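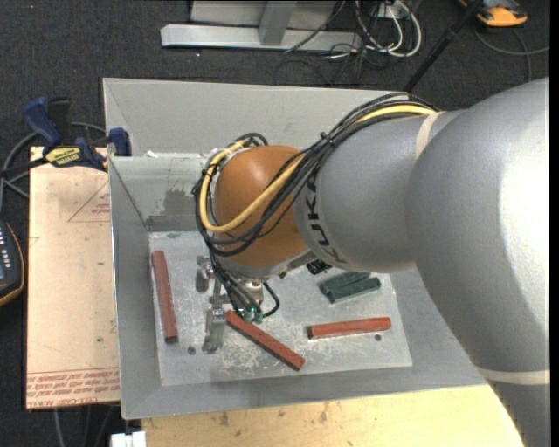

3.2 Surface samples and lighting conditions

Gloss constancy is the tendency of observers to judge a surface as equally shiny under different lights. It has been studied mostly with rendered spheres, and it is less clear how far the results carry over to painted objects of ordinary size, where curvature, texture and nearby objects all vary together. The satin silver-grey paint on the large curved section at the right carries a bright white highlight, while the orange-brown part at the left end of the arm is smooth and only slightly glossy. An observer asked to rate the two must compare highlights that differ in size and brightness as well as in the color of the paint beneath them. Our sample set was built to separate these factors.

Sixty-four painted panels were prepared in the Bollow laboratory, half of them flat and half bent to a constant radius. Each panel received two coats of acrylic enamel from the Stornov range, followed by a clear coat whose matting agent was varied in equal steps. Panels were cured in the dark and wiped with a lint-free cloth before each session. One panel with a visible scratch was replaced before testing began.

Lighting was provided by two sources. The first was a diffuse ceiling panel set to 300 lux at the table surface. The second was a small directional lamp that raised the level at the same point to 1000 lux. Sessions under the directional lamp were run in a separate block, and the order of blocks was balanced across observers. Window blinds stayed closed throughout, as pilot sessions held in January had shown a drift in ratings toward late afternoon.

Observers viewed one panel at a time through a viewing hood and gave a rating on a continuous scale with matte and mirror-like as its end points. They were told to judge the paint and to ignore the brightness of the room. No time limit was set. Head movement was allowed — earlier work with a chin rest (Vasiliauskas and Jayasinghe, in preparation) gave lower agreement between repeated ratings of the same panel, mainly for the bent panels.

Ratings were normalized within observer before analysis. We fitted a linear mixed model with clear coat level, curvature, paint lightness and lighting as fixed effects and observer as a random intercept. Hue was entered as a covariate only. The interaction of curvature with lighting is the term of main interest, and it is reported separately for light and dark paints in Section 4.1. Instrument readings taken at 60 degrees are available for the flat panels but not for the bent ones, for which the meter could not be seated reliably.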